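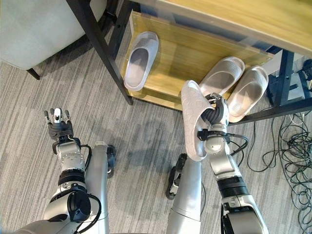

第四章 把密码搬进 Skesis,再把两步验证打开

作者:Sơn Đinh
最后修改:2025年11月21日

前面三章装好了软件,也把主密码定下来了。如果你是直接翻到这一章的,先回去把第三章的主密码那一节看完再来,我等你。主密码没想好就往里搬东西,后面改起来特别烦,我自己就烦过一回,一个晚上输了不知道多少遍旧密码。

这一章要做的事情有点多,中间还要等它同步,我建议找一个不赶时间的晚上,泡杯茶,手机充满电放旁边(手机一定要有电!两步验证那一段全靠它)。

4.1 开始之前先看一眼

你需要准备:

一台已经装好 Skesis 桌面版的电脑,Windows 或者 Mac 都行,菜单位置略有不同,我会在括号里说。
一部装好 Skesis 手机版的手机,和电脑登录同一个账户。
一支笔、一张纸。对,真的纸。
如果你买了 Skoltetti 安全密钥,也拿出来,插在顺手的地方。没买也没关系,4.5 节可以整节跳过。

注意:请先确认桌面版是第 2 版。打开“帮助”菜单(Mac 在左上角的程序名下面),点“关于”,版本号开头是 2 就对了。第 1 版的导入窗口长得完全不一样,按我写的步骤会找不到按钮,别问我怎么知道有人会来问,邮箱里一堆。

4.2 从浏览器里导出旧密码

大多数人的旧密码都躺在浏览器里,点过一次“记住密码”,然后就再也没管过。我自己导出来的时候吓了一跳,一共 442 条,里面有早就关门的论坛,有注册一次再没登过的购物网站,还有好几条网址一模一样、密码各不相同的,到底哪条能用,只有天知道。

步骤如下:

1. 关掉浏览器里所有和密码有关的扩展。开着的话,有时候导出文件会缺一截。

2. 打开浏览器的设置,找到“密码”或者“自动填充”这一项。各家浏览器的叫法不同,找不到就在设置页顶上的搜索框里打“密码”两个字。

3. 点“导出密码”。系统会让你输入电脑的登录密码,或者按指纹,照做。

4. 保存位置选“桌面”。文件名随便,我用的是 old.csv,好认。

5. 文件存好以后,不要双击打开它。

警告:这个 CSV 文件是明文的。意思就是,谁拿到它,谁就拿到了你所有的密码,不需要破解,用记事本打开就能看。所以从第 4 步到 4.3 节最后一步之间,请不要离开电脑,不要把文件发到聊天软件里“传一下”,也不要放进会自动同步的网盘文件夹。有些电脑的“桌面”本身就在同步,这种情况请换一个不同步的文件夹,比如在磁盘根目录新建一个。

如果你用了两个以上的浏览器,每个都导出一次,文件名分开就好。

4.3 导入到 Skesis

1. 打开 Skesis 桌面版,用主密码解锁。

2. 点“文件”,再点“导入”,来源选“通用 CSV”。列表里也有各家浏览器的名字,我试下来通用的那个最省心,专用的那几个偶尔会把备注栏弄丢。

3. 选中刚才的文件,点“下一步”。

4. 这时会出现一张对照表,左边是文件里的列名,右边是 Skesis 的栏目。检查三行:url 对“网址”,username 对“用户名”,password 对“密码”。只要这三行对上了,其他的错一点没关系,以后可以慢慢改。

5. “目标文件夹”这里新建一个,名字叫“待整理”。千万别直接倒进根目录,我第一次就是这么干的,新的旧的混在一起,整理到怀疑人生。

6. 点“导入”。进度条会走一阵子,条目多的话中间可能停住不动,不要去点取消。

7. 看到“导入完成”以后,随便挑三条,点开小眼睛看看密码显示得对不对。带中文或者特殊符号的条目多看一眼,乱码一般就出在这里。出现乱码的话,把“待整理”整个删掉,从第 2 步重来,在第 3 步的窗口右下角把编码改成 UTF-8。

8. 确认没问题,把 CSV 文件删掉,然后清空回收站(Mac 是废纸篓)。

提示:Skesis 自己的“工具”菜单里有一个“安全删除”,也可以用它来删。固态硬盘上它的效果没有那么绝对,但是总比什么都不做强。

9. 最后回到浏览器,把里面存的密码清掉,并且关掉“提示保存密码”。这一步很多人舍不得,觉得留着当备份也好嘛。我的意见是别留。窃取密码的木马,头一个翻的地方就是浏览器,你把东西搬走了,旧仓库还开着门,等于白搬。
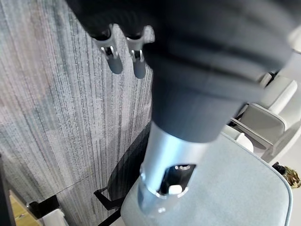 第 71 页

4.4 给最要紧的几个账户打开两步验证

搬完家,接下来上锁。两步验证就是登录的时候除了密码,还要再输一个会变的六位数。密码万一漏出去了,对方没有这串数字也进不来。

不用一口气给所有网站都开,那样会崩溃的。按下面的顺序来,今天晚上做完前两个就已经很好了:

主邮箱
手机系统账户
银行和支付
社交账户
其他的,以后登录的时候碰到一个开一个

为什么邮箱排第一呢?你想想看,几乎所有网站的“忘记密码”都是往邮箱里发链接。邮箱丢了,后面全跟着丢。

以邮箱为例,步骤是这样:

1. 在电脑上登录邮箱,进“账户安全”,找到“两步验证”,有的地方写作“双重验证”或者“二次验证”,都是一回事。

2. 验证方式选“验证器应用”。如果网站只给短信这一种,那就先用短信,有总比没有强,日后它支持了再换。

3. 屏幕上会出现一个二维码。先别扫!看看二维码下面有没有“无法扫描?”或者“手动输入密钥”,点开,把那一长串字母数字抄到纸上。

4. 打开手机上的 Skesis,找到这个邮箱的条目,点“编辑”,拉到最下面,点“添加验证码”,这时候再扫码。

5. 条目里会出现六位数字,旁边有个小圆圈在倒计时。把数字输进网页里,点“确认”。如果圆圈快走完了,就等下一组,急着输多半会提示错误。

6. 网站会给你一组恢复码。抄下来,或者打印出来。

注意:恢复码不要存在 Skesis 的同一个条目里。你需要恢复码的那一天,很可能正好是你打不开 Skesis 的那一天。我的那张纸夹在一本旧字典里,家里人知道是哪本。

验证码总是不对怎么办?十有八九是手机时间不准。到手机设置里把“自动设置时间”打开,等一会儿再试。我六月份出门换过时区,手动调了手机时间,结果回来以后每个网站都说我的验证码错误,折腾了一上午,还以为账户被人动过了,最后就是这个小开关的事,气得我中午多吃了一碗饭。

如果时间也对,还是不行,检查一下是不是扫了两次码。有些网站每刷新一次页面就会换一个新的二维码,旧的当场作废。在条目里把旧的验证码删了,重新扫一遍就好。

4.5 登记 Skoltetti 安全密钥(可选)

有密钥的朋友看这一节。它的好处是不用抄数字,插上去按一下就行,而且钓鱼网站骗不了它,网址不对它根本不会应答。

1. 登录 Skesis 的网页版,进“账户”,再进“登录保护”。

2. 点“添加安全密钥”,给它起个名字。名字请写得具体一点,比如“钥匙圈上那把”。我有两把,一开始分别叫“密钥”和“密钥新”,过了一个月就完全分不清了。

3. 插入密钥,等指示灯闪,用手指碰一下金属触点。轻轻碰就行,不用使劲按。

4. 浏览器会弹出窗口问你要不要允许,点“允许”。

5. 如果它要求设置 PIN,就设一个,别用生日。PIN 连续输错会锁住密钥,只能重置,重置以后所有登记过的网站都得再来一遍,所以输的时候慢一点。

6. 退出登录,再重新登录一次试试看。能进去才算成功。

警告:只有一把密钥的时候,不要关掉验证器应用那种方式。密钥是会丢的,会跟着牛仔裤一起进洗衣机的。等你有了第二把,也登记好了,再考虑要不要关。

有人写信问我,密钥能不能一直插在电脑上不拔。台式机放在家里,插着问题不大。笔记本要带出门的话,还是拔下来吧,不然包一丢,两样一起没了。

4.6 自动锁定和剪贴板

默认设置有点松,我一般会改三个地方。都在“设置”里的“安全”页面,Mac 在“偏好设置”里。

1. “闲置后锁定”,默认是一小时,我改成 300 秒。刚开始会觉得老在输主密码,过几天手指就记住了,飞快。家里有小朋友爱玩你电脑的,更要改短。

2. “清空剪贴板”,打开。复制出来的密码过一会儿会自动清掉,免得你一不小心粘到聊天窗口里去(这种事我也干过,发给了物业,只好连夜改密码)。

3. “系统休眠时锁定”,打开。

还有一项叫“浏览器自动填写”,里面有“页面打开即填写”和“点击后填写”两种。请选后一种。有些网页里会藏着看不见的输入框,页面一打开就把账号填进去,有被偷偷读走的可能。多点一下鼠标,费不了什么力气。
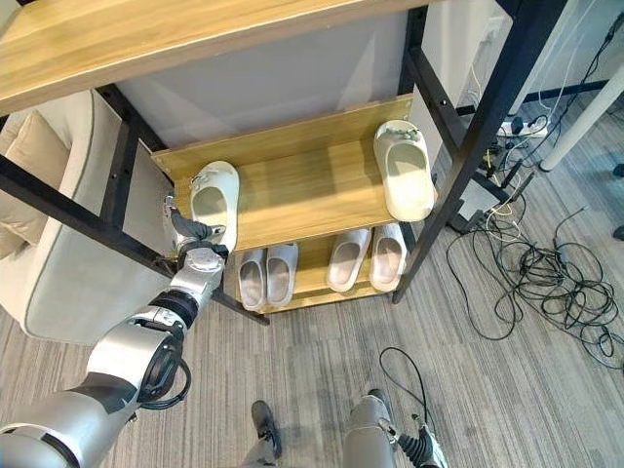

改完这些以后,把 Skesis 完全退出一次再打开,确认设置都还在。我遇到过一次,改完直接合上笔记本,第二天一看又变回默认值了,后来养成了习惯,改完必退一次。

4.7 备份密码库

软件会往它自己的服务器同步,但是同步和备份是两码事。你在手机上误删一个文件夹,电脑上那份也会跟着消失,同步得可勤快了。所以还是要有一份离线的。

1. 准备一个 U 盘或者移动硬盘,我用的是一块 Kaltwood 的旧移动硬盘,速度慢,不过密码库很小,慢也无所谓。

2. 在 Skesis 里点“文件”,再点“导出”,格式一定选“加密备份”。旁边那个 CSV 选项请当作没看见。

3. 设一个备份口令。可以和主密码一样,也可以另设;另设的话,写在纸上,和恢复码放一起。

4. 文件存到移动硬盘,弹出以后再拔。

5. 换一台电脑,或者在同一台电脑上点“文件”“打开备份”,输入口令,看看能不能读出来。没有试着打开过的备份,我是不太敢叫它备份的。

6. 硬盘收好,平时不要插着。勒索软件发作的时候,插着的盘会一起被加密。

多久备份一次?我是每次改了重要的密码就做一次,平常的话一个季度一次,记在日历上。旧的备份留一份就行,再旧的删掉,口令换过以后,旧文件留多了反而容易搞混。

4.8 路由器的密码也顺手改了吧

本来这一节不在这本手册的范围里,可是每次帮朋友弄完密码,一看路由器,后台密码还是贴在底部标签上的那个,心里就不踏实。反正 Skesis 都开着,顺手的事。

下面按 Baird 路由器的菜单来写,别的牌子找意思差不多的选项。

1. 电脑连上家里的网络,打开浏览器,输入路由器标签上的管理地址。

2. 用现在的密码登录,进“系统”,再进“管理员密码”。

3. 在 Skesis 里新建一个条目,名字叫“家里路由器”,用生成器生成一个二十位的密码。先保存条目,再去网页里粘贴。顺序别反了,反过来的话,网页一跳转,密码就没了,只能去捅复位孔。

4. 找到“远程管理”,关掉。

5. 看看“固件更新”有没有新的,有就更新。更新期间家里会断网,先跟正在看剧的人打声招呼。

6. 无线网络的密码建议用几个词拼起来,不要用生成器那种乱码。你总得念给来串门的亲戚听吧,念二十位乱码,那个场面我经历过,不想再来一遍。

4.9 整理那个“待整理”文件夹

这件事不用今天做。每次登录一个网站,顺手把对应的条目从“待整理”拖到正式的文件夹里,同时换一个新生成的密码。过上几个月,常用的都搬出来了,剩在里面的基本都是用不着的。那些网站如果还能登录,就去把账户注销掉;登不上去的,条目先留着,备注里写一句“已失效”。

遇到重复的条目,先在网站上试一下哪个能用,再删另外的。删掉的东西会在 Skesis 的回收站里待一阵子,手滑了可以捞回来,位置在左边栏最底下,要往下滚才看得到。

下一章讲怎么和家里人共用一部分密码,比如视频会员和水电费账户,又不把自己的邮箱密码一起交出去。开始之前,请让家里人各自先把第二章和第三章做完。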